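Parallel gripper for thin stainless sheet: Dallalska or Annan?
Forum > End of arm tooling > Grippers
6 replies, 410 views

zumau_line2
Posted May 21, 2019
We are picking brushed stainless panels off a cart and feeding them to a bender. Right now the arm has a Dallalska two-finger electric with the stock flat fingers. It holds fine if the sheet is straight up and down. When the wrist rolls, the panel starts to pivot in the fingers. I have the force set to 100 N. Has anyone run the Annan on the same kind of work? Vacuum is out for now, no air at that cell.

pkt_weld
How far off center are you grabbing? If you pinch one edge of a panel, the whole weight hangs off two small pads and it will turn no matter whose name is on the gripper. I would look at the pads before spending money.

Afia Adjei
I have used both. The Annan closes harder but the stroke is shorter, and the fingers are heavier. We ended up keeping the Dallalska and putting urethane pads on it. Part number on our invoice was 1065 if you order through Dillov. They are glued on, so clean the fingers with alcohol first and leave them overnight.

rollformer
Disagree on the urethane. It picks up oil from the sheet and after a couple of weeks it is worse than bare metal. We went to 300 N with knurled steel inserts and have not dropped one since August.

Afia Adjei
Knurled inserts on a brushed finish? You will see every pick. That might be OK for brackets but not for a visible panel.

rollformer
Ours get a cover over that edge. Fair point if his don't.

zumau_line2
Both sides of these are visible so knurled is out. I ordered the pads. In the meantime I put the loaner Annan through the same program and did not see much difference in the pivot, so pkt_weld is probably right about where we grab.

The other thing I am fighting is the wrist camera. It has to find the sheet edge again once the fingers are closed, and the lights reflect off the face of the panel.

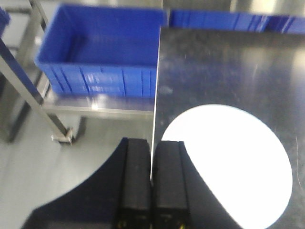 I turned the exposure down two steps and the edge finder got more reliable, but then the crates on the cart went too dark for the pick routine that uses the same camera. I am going to try two exposure settings and switch between them in the program. If somebody has done that on the Dillov controller, I would like to know how long the switch takes.

Mohammed-Awal Sulemana
We do it on a Dillov. Save them as two camera jobs and call the job by number, don't write the exposure value each time. Put a short wait after the call or the first picture comes in with the old setting. A polarizing filter on the lens helped us too, but then you need more light.

zumau_line2
Thanks, will set up the two jobs first and leave the filter for later.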